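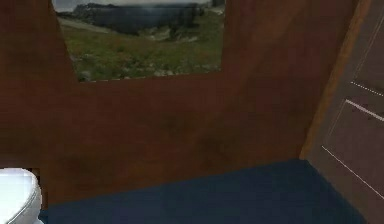
The practice bathroom. Made on a computer.

Robots learn in pretend rooms first. Like a video game, but the robot is the one playing. At Skonbridge the robot was called Quansah and it had one job – go into the bathroom, find the little yellow thing on the floor, pick it up.

Easy? Nope. It went wrong 34 times.

So what happend? Look at the wall. There's a big rectangle with hills and grass in it. You know how to tell a picture from a real window. You've seen lots of both! Quansah hadn't. It decided the grass was more floor. Big green floor, going on for miles. So off it rolled to look for the yellow thing out there.

Bonk. Right into the wall. Then it backed up and did it again.
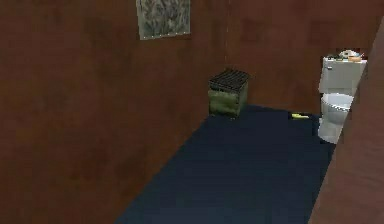 Same room. Can you spot the yellow thing?

Nothing got hurt – a pretend wall can't break. But a real robot pushing on a real wall could hurt somebody, or burn out its motors. That's why the stop rule matters. The rule is short:

Bump once – stop.
Back up a little.
Wait for a person.

Quansah's stop rule had been switched off by mistake back in October. Oops. It's on now, and there is a check for it before every run.

The team also gave it 500 new practice rooms with all kinds of pictures on the walls. Beaches, forests, a city at night. It still gets muddled by mirrors, so thats next.

Try it at home: stand in your bathroom and find 3 things that might fool a robot. Shiny tiles count.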